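The Hand Does the Talking
At Skernumton, robots learn housework from people who never touch a robot

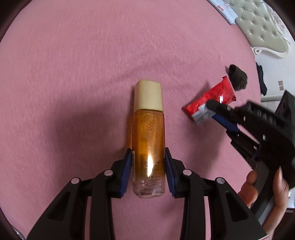 Teaching by demonstration has long meant pushing an arm through a motion or steering it from a console. Lorna Cairns's group at Skernumton uses hand-held grippers instead, and collects in ordinary homes. A typical bedroom task puts both hands to work on a blanket: one gripper holds a tall bottle of amber liquid just above its base, the other pinches the corner of a red snack packet. Glossy film and clear plastic are awkward for vision – both throw reflections – so the group records plenty of each.

The current set holds 3,170 demonstrations, of which 1,020 use 2 grippers. Teodora Mujić, who trains the models, discards any run longer than 60 seconds. "Long runs are mostly hesitation," she says. "The policy learns that too."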